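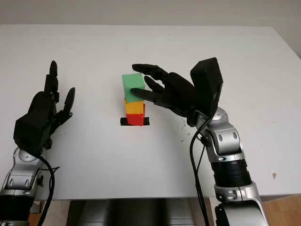 3. Materiais e construção das torres

3.1. Porquê três cubos

Uma torre de três cubos parece pouca coisa. Foi essa a reação de vários colegas quando apresentámos a primeira versão deste trabalho, em abril, e percebemo-la bem: a literatura sobre empilhamento habituou-nos a construções altas, cheias de peças, em que o momento do colapso concentra toda a atenção. Quanto mais trabalhamos com torres baixas, porém, mais ricas nos parecem. Com um único cubo em cima de outro há uma só junta e um só desvio para medir. Com o terceiro surge uma segunda junta, e a posição da peça do meio passa a contar duas vezes – como carga para a de baixo e como apoio para a de cima. Quase tudo o que nos interessa na estabilidade de uma pilha já está presente aqui, num objeto que se abarca com um só olhar.

O conjunto que usámos, designado Civora no resto do texto, é formado por um cubo vermelho, um amarelo e um verde. A ordem de empilhamento foi fixada desde o início e nunca variou: vermelho na base, amarelo no meio, verde no topo. Chegámos a considerar uma ordem aleatória, que teria permitido separar o efeito da cor do efeito da posição. Optámos pela ordem fixa por uma razão prática que se revelou muito feliz: nas notas dos avaliadores, o nome da cor e o nome da posição passaram a ser intermutáveis, e uma frase como «o amarelo está atrás do vermelho» identifica sem ambiguidade uma junta e a direção do desvio. As cores são vivas e as arestas bem definidas, o que torna cada fronteira entre peças fácil de localizar.

O cubo vermelho tem 30 mm de aresta. O verde é um pouco maior do que os outros dois, e esta diferença merece um parágrafo próprio.

3.2. A peça maior no topo

Quem empilha por gosto tende a pôr a peça maior em baixo. Invertemos deliberadamente essa preferência. Um cubo ligeiramente maior no topo fica sempre saliente em pelo menos um dos lados, mesmo quando a colocação é perfeita, e obriga quem olha a decidir o que entende por «alinhado»: centros na mesma vertical, uma face à flor da outra, ou uma saliência repartida pelos dois lados. Foi fascinante verificar como estes critérios convivem na mesma pessoa. Um avaliador pode aplicar o dos centros à junta inferior e o das faces à superior, dentro da mesma torre, sem dar por isso.

A Figura 2 mostra uma configuração que nos agrada particularmente. O cubo verde parece um pouco deslocado para o lado esquerdo da torre, e uma parte dessa impressão pode vir do seu tamanho. Saber quanto se deve a cada coisa é precisamente a pergunta que colocámos aos avaliadores, e está longe de ser trivial a partir de uma única vista. Por isso, nenhuma medida de desvio apresentada na Secção 4 foi obtida de uma vista isolada; as vistas únicas servem apenas a tarefa de julgamento.

Convém deixar claro o que entendemos por desvio. Para cada junta, registámos a distância horizontal entre o centro da face inferior do cubo de cima e o centro da face superior do cubo de baixo, em duas componentes, lateral e em profundidade. A rotação de cada peça em torno do eixo vertical foi anotada à parte. Um cubo rodado sobre outro perfeitamente centrado tem, nesta convenção, desvio nulo, embora muitos observadores o descrevam como «torto». Mantivemos as duas grandezas separadas em todas as tabelas.

3.3. A mesa e a marca de posição

As torres foram montadas sobre um tampo branco e mate, diante de uma parede lisa em tom branco-sujo. A escolha do fundo obedeceu ao contraste: vermelho, amarelo e verde destacam-se todos com nitidez, e a pilha é lida de imediato como uma unidade. O tampo não é imaculado. Tem ligeiras marcas de uso e manchas acinzentadas ténues, mais evidentes à direita do centro na Figura 2, e decidimos conservá-lo assim. Uma superfície de trabalho a sério ganha manchas, e interessava-nos que os avaliadores vissem cubos numa mesa.

O lugar da torre está assinalado por uma tira retangular de fita preta colada ao tampo. A tira prolonga-se um pouco para além do cubo vermelho, tanto à esquerda como à direita, e estamos francamente entusiasmados com o rendimento de um elemento tão modesto. A fita cumpre a função evidente de indicar onde pousar a base, e acrescenta uma linha de referência horizontal que permanece visível depois de o cubo estar no lugar. Se a marca fosse do tamanho exato da peça, desapareceria debaixo dela e seria impossível julgar a colocação depois de feita. Com as duas pontas à vista, basta comparar o comprimento que sobra de cada lado.

Panagiotis Tzanetos propôs, numa fase inicial, uma cruz em vez de uma tira. A cruz daria também uma referência em profundidade, e experimentámo-la durante os ensaios preliminares em Broltildale. O problema era o braço posterior, que ficava tapado pela própria torre na vista frontal e levava alguns avaliadores a supor que a base estava recuada. Voltámos à tira simples. Perde-se informação num dos eixos, e esse limite é retomado na discussão, mas os julgamentos laterais ficaram mais consistentes.

Uma nota para quem queira repetir a montagem: a fita tem espessura. Um cubo pousado inteiramente sobre ela fica apoiado numa superfície ligeiramente elevada; um cubo que a apanhe só em parte pode ficar com uma inclinação mínima, que se transmite às peças de cima. Recomendamos verificar a assentamento da base com um nível pequeno antes de iniciar cada série e substituir a tira quando as pontas começarem a levantar.

3.4. Constituição do corpus

Foram registadas 482 torres. Destas, 470 integram a análise; as restantes foram excluídas por a base ter sido pousada fora da marca ou por faltar a leitura de uma das juntas. Nenhuma torre foi excluída por estar mal alinhada. Os casos desalinhados são, aliás, os mais preciosos do corpus, e sentimos sempre uma pequena alegria quando aparecia um cubo verde pousado bem perto do limite.

Cada registo tem uma ficha própria no formato Flellix, com as duas componentes do desvio para cada junta, as rotações, a posição da base em relação à fita e um campo de texto livre. Este último foi pensado como simples apoio à verificação e acabou por nos dar algumas das melhores observações do estudo. É lá que surgem expressões como «torre com ombro», usada para o caso em que o cubo verde sobressai de um só lado, ou «escadinha», quando os dois desvios seguem a mesma direção. Adotámos ambos os termos na Secção 4, porque descrevem com grande economia padrões que as medidas confirmam.

Vale a pena insistir na escadinha. Dois desvios pequenos no mesmo sentido somam-se do ponto de vista do cubo inferior, ao passo que dois desvios de sentidos opostos se compensam parcialmente. Para a junta superior considerada isoladamente, a diferença não existe. Uma torre pode, portanto, ter duas juntas discretas e um aspeto geral inquietante, ou uma junta bastante desviada e uma aparência tranquila. Pedir uma avaliação global e outra por junta, como fizemos, permite ver as duas coisas divergir no mesmo objeto.

3.5. Tarefa de julgamento

Participaram nove avaliadores, todos sem experiência prévia com o conjunto Civora. Cada um viu as torres numa ordem própria e respondeu, para cada uma, a duas perguntas: em que medida a torre lhe parecia estável e qual das peças moveria primeiro se pudesse corrigir apenas uma. A segunda pergunta foi sugerida por Anastasia Drakos e mudou o estudo para melhor. As escalas de estabilidade são fáceis de preencher com indiferença; escolher um cubo obriga a olhar para as juntas e a tomar partido.

Não foi imposto limite de tempo. As instruções evitavam as palavras «centrado» e «alinhado», para não favorecer um dos critérios descritos em 3.2, e os avaliadores eram livres de recusar qualquer correção caso considerassem a torre satisfatória. Essa recusa foi codificada como resposta válida. Também não se lhes disse que o cubo verde era maior. Alguns repararam nisso logo nas primeiras torres e comentaram-no no texto livre, outros atribuíram a saliência à colocação até ao fim da sessão, e foi esta divisão que motivou a análise por subgrupos apresentada em 4.3.

O protocolo completo, incluindo a folha de instruções e o molde para cortar a fita, está depositado no arquivo Fragkou, juntamente com as fichas das torres analisadas. As fichas excluídas foram também conservadas, com a indicação do motivo, para que outros grupos possam aplicar critérios diferentes dos nossos.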